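Levley Mug Tree

£5 off through May
Sold by Zimlow Kitchen & Table

I've wanted to stock a decent mug tree for ages, and the trouble was always the same: they tip over! You hang two big mugs on one side, reach for the kettle, and off it goes. The Levley doesn't do that to me (and I own some very silly mugs), so in it came.

It's light wood with a square post and a round base, and it takes up hardly any room next to the toaster. I've had mine at home for 5 months and it still looks smart, apart from one tea ring that's entirely my own fault.

Will my mugs fit?
Most will. My chunky Kuusisto ones go on fine, handles and all. The Flundoris espresso cups don't, as their handles are too small to get over the pegs, so keep those in the cupboard.

Looking after it
Wipe with a damp cloth and dry it straight away. Please don't put it in the dishwasher, I've had two come back looking like driftwood. A dab of food-safe oil every 4 months or so keeps the colour nice.
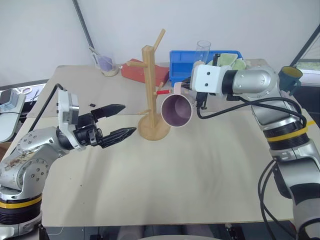

Delivery and returns
Orders in before 2pm go out the same day. If you don't get on with it, send it back unused within a month and I'll refund you, no fuss. Stock code 177, if you're ordering by phone.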